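February 12, 2019 - laundry bags, second go

Picking up from the September notes, which I reread this morning and don't fully trust. They say mesh bags "clearly reduce snagging on delicates." Clearly by what measure? There's one column of ticks and crosses, no note of who judged it, and the washer program isn't written down anywhere. I'm treating all of that as hearsay until we get it again ourselves.

What we have on the bench: the Barroso bags (drawstring) and the Warkier bags (zip). Jamila Pathirana wants a recommendation for the Stullton guest rooms, where staff fill the bags from a basket, close them, and send them down. She leans toward drawstring as the cheaper repair. Fine, but a cord that comes undone in the drum isn't cheap, and I've seen no figures on either side.

Wash settings for today, written down this time:

- 30 degrees, gentle program, short spin
- one garment to a bag
- 6 washes per bag, then inspect
- same liquid detergent throughout, measured with the cap and not by eye

Filling first. I had assumed this part was trivial and didn't plan to write anything about it. Then I watched a few people do it and saw that most of the fuss comes before the garment goes anywhere near the bag. They pick up the bag, turn it over, look for the opening, turn it back. With white mesh on a pale table the hem doesn't stand out much. The zip bags are a bit better, but only when the slider faces up.

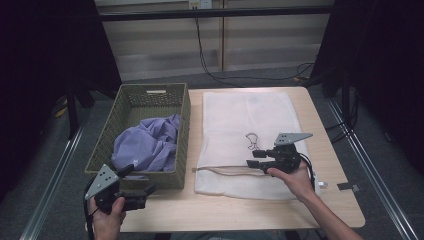
The drawstring is what I keep coming back to. Barroso's leaflet says the bag "closes in one pull," and I'd like to meet the person who wrote that. One pull works when the cord has been run out straight beforehand. Left to itself it does what it's doing on the table here: a small tangle of thin tan loops near the middle of the bag, with another stretch running across the lower part where the opening is, and the stopper away at the right edge. So you have three things to sort out before you can pull anything. I don't believe a person doing 44 rooms' worth will stop to do that each time. They'll tug whatever loop is nearest and call it closed.

Tried tugging the nearest loop myself on a spare. The mouth bunched on one side and stayed open on the other, wide enough for a hand. Repeated it and got a decent closure, so the result depends on which loop you happen to grab. Not a fair test yet. Needs more than me doing it with an opinion already formed.

On the basket: Jamila asked if we should switch to a solid-sided one, on the theory that the lattice weave catches on fine fabric. I can't find anyone who has seen it catch. I rubbed a scrap of old viscose along the inside wall and over the handle cutout and got nothing, no pulled threads that I could see with the hand lens. Keeping the green woven ones until somebody shows me a snag. The cutout is handy for carrying anyway.

The care label question is still open. The theory is that whoever fills the bag checks the label first and so delicates get sorted properly. With a garment dropped in loose, the tag ends up wherever it ends up. The lavender one had its little white tag showing, down toward one corner, but I wouldn't build a procedure on that. If the label is buried, people won't dig.

Umano sent over a stiffened-hem sample that is supposed to hold its mouth open. It does, on the bench, with nothing in it. Put a folded towel inside and the hem gave up. They say the final version is firmer. We'll see. I asked for 2 more of the current ones so I can at least wash what they've made so far.

To do:

- Run the washes as listed. Barroso and Warkier in the same load, swap positions each time.
- Mark the opening on a few Barroso bags with a dark thread and see if people find it faster. My guess is yes, but that's a guess.
- Ask Jamila what Stullton does now when a bag comes back open. If the answer is "nothing much," then I'm not sure what problem we're solving.
- Find out who filled in the September sheet.
- Shorten one cord and retie the stopper. If the tangle mostly comes from extra length, that's an easy fix and I'll be annoyed we didn't start there.

Later: first load is out. One Barroso bag came back open at one end, garment still inside. I closed that one myself and thought I'd done it right. Wrote it down as open. One bag, one wash, doesn't mean anything yet.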